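Best way to keep weeds out of the joints in big concrete slabs?
Posted in Yard and Paving by lunitz_gardens

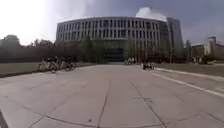

I help look after the grounds at our building, and the joints between the slabs have been on my mind all winter. They're thin joints, but the old filler has gone hard in some of them and I'm finding little gaps where dirt settles and things start to sprout. Last year I did the whole lot with a kitchen knife and a kneeling pad, and my back is still complaining! Do I need to dig out all the old filler, or can I just top it up? I'd also love to hear what people use on scuffs and old stains.

Temham Paving
Please don't top it up, tempting as it is. New sealant won't stick well to old crumbly stuff, and you'll be out there again by February. Rake out whatever is loose, brush the joint clean, let it dry properly, then push in foam backer rod and run a self-leveling polyurethane sealant over it. Slabs move with the heat, so you want something that stretches - never mortar. We did a courtyard this way 12 years ago and have only had to redo one corner. Start with a short stretch, maybe 20 feet, and see how you get on.

ultetti
boiling water for the weeds. cheap and it works

Thammasiri
For the stains, try a stiff nylon brush and plain dish soap before you buy anything fancy. I went straight to acid cleaner once and ended up with a pale patch that bothered me for 18 months. Oil is another story - cat litter overnight, sweep, then scrub.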